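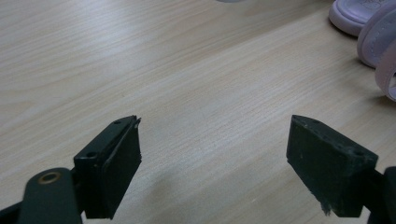
Is it all right if I've never read anything out loud in front of people, not even at school? came the first reply when I mentioned this in the Wostow newsletter, and yes, it's completely all right! I'd say half of the people who've signed up so far would have asked the same thing if they'd been brave enough.

So, what I'm after is readers. In April we're going to read the whole of *Renia* aloud at Sondwood Hall, start to finish, in one evening and on into the night. It's a long story poem about a ferrywoman on the river Pärn who refuses to take a rich man across, and everything that goes wrong for both of them afterwards. It runs to 2529 lines, it rhymes when it feels like it, and there's a very good flood. I've loved it for years (my copy has lost its back cover) and I've never heard it spoken by anyone but me, muttering in the kitchen.

I need 30 readers. Each of you gets a stretch of the poem, and I'll try to break it at sensible places so you don't end up with the second half of an argument. Some parts will be longer than others. If you'd like a short one, tell me and I'll look after you. If you'd like the flood, you'll have to be quick, as I've already had two people ask for it.

**What you'd be doing**

- Coming to one practice evening at the hall, where we'll read bits to each other and sort out how to say the names
- Reading your part on the night, from a printed sheet in nice big type
- Staying to listen for as long as you fancy (the whole thing would be lovely, but I know people have buses)

We start at 8 pm and I honestly can't promise when we'll finish. Late! Bring a cushion, the chairs are the old hard ones. There'll be soup in the interval and tea all the way through.

You don't need a posh voice. I'd much prefer a mix: accents, old voices, teenagers, people whose first language isn't English. Under-16s are welcome with a grown-up. If small print or standing up is hard for you, say so when you write and I'll send a bigger sheet or put you by the table with the lamp. There's a ramp at the side door.

I can't pay anybody, I'm afraid, but it won't cost you anything either, and you can keep your sheet. The hall holds 180, so do bring friends to listen.

To join in, drop a note in the *Renia* box by the door at Sondwood Hall, with your name, a way of reaching you, and whether you want a long part or a short one. No auditions. I'll get back to everybody, though it may take me a week or so if the box fills up.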